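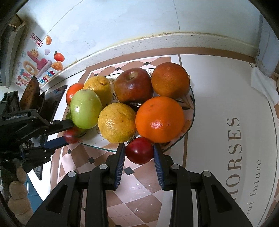

Can you build a gripper at home that picks up fruit without bruising it?

Most of the time, if the fingers are padded and you are willing to eat the early results.

Ignacio Abernathy has eaten a good many of them since May. He is the half of the Gosling project who buys the groceries. Harish Bhat, the other half, owns the drill press, and considers this the larger contribution.

The two met at Alberg, the shared workshop behind the old tile showroom on Sternent Street, where members pay by the month for bench space and the right to complain about the dust extractor. Gosling is a pair of hand-held grippers, each with two fingers, meant to be carried around and squeezed by a person. The person does the moving, the tool does the holding, and everything that happens at the fingertips is saved so that a robot arm can have a go at it later. The arm is still in pieces on Bhat's workbench at home. He describes it as nearly finished, a phrase he has been using for a while.

The fruit was Abernathy's idea. They had started with wooden blocks, which every gripper on earth can pick up, and then moved on to a stapler, which nearly took Bhat's thumbnail off. Fruit comes in awkward sizes, rolls away when annoyed and shows its injuries the next morning. It is also available within walking distance, which cannot be said of most test equipment.

So the work has moved to Abernathy's kitchen, where a glass-rimmed plate is piled with oranges, yellow citrus, a dark red apple and some green fruit, all on an argyle table covering. The small red fruits have turned out to be the real exam. They are glossy, they are barely wider than the fingers, and they want to shoot out sideways.

"An orange forgives you," said Bhat. "It has a coat on. The little red ones have nothing on and they know it."

The dark blue pads are where the two builders have done most of their arguing. Fine ridges run along the length of each one, and Abernathy is for them. Bhat wanted a smooth face, on the grounds that ridges leave marks. They tried it both ways on a Tuesday evening, left the fruit on the counter overnight and came back to inspect it before work. Bhat's smooth pads had marked more of it. He has since said that the light in that kitchen is poor.

The jointed linkages behind the fingers matter more than they look. They keep the two pads facing each other as the grip closes, so the fruit gets an even squeeze from both sides and stays where it is. An earlier set of arms, cut by Bhat in a hurry, let the tips arrive before the rest of the finger did. That version could hold an orange for a second or two and was then excellent at throwing it.

Money has been modest. Abernathy puts the whole spend at $600, of which $185 went on one order of bearings and pivot hardware from a supplier that shipped the wrong size, apologized and shipped the wrong size again. The bearings now hold up a shelf. Fruit is entered in a separate column of the spreadsheet, under "consumables," and neither man would say what the column adds up to.

The aim is 2,000 recorded pickups before anybody connects the arm. So far they have 200 they are happy with, and a larger pile in which someone sneezed, the phone rang or the fruit was set down on top of other fruit and the whole plate shifted. Bhat would like to keep those as well, arguing that a robot in a kitchen will meet a phone sooner or later. Abernathy would like to be able to use his table again by Thanksgiving.

Using both grippers at the same time is harder than either of them expected. The left hand is slower than the right and seems to resent being asked. Abernathy practices by moving fruit from one side of the plate to the other while the coffee brews. His wife has asked that he not do this when people are over.

Next on the list is Brerix, a small program Bhat is writing to sort the good recordings from the bad without anyone having to sit and watch them. It currently approves of everything, including a stretch of nothing but elbow. He expects to have it being more critical in a few weeks, and Abernathy has offered to lend it his mother-in-law.

Other members at Alberg have been asked to bring in fruit they would like tried. The response has been generous and not always helpful. One member brought a pineapple, which does not fit between the fingers. Another brought grapes, and those are still being discussed. Somebody left a durian in the shared fridge with no note on it, and the workshop has a new rule about the fridge.

Anyone who wants a turn with the grippers can find both men at the long bench by the back door on Tuesday evenings after seven. Wash your hands first - and again on the way out, if the pears are soft. Fruit that passes goes in the bowl by the kettle, free to members. Fruit that fails goes home with Bhat, who makes jam.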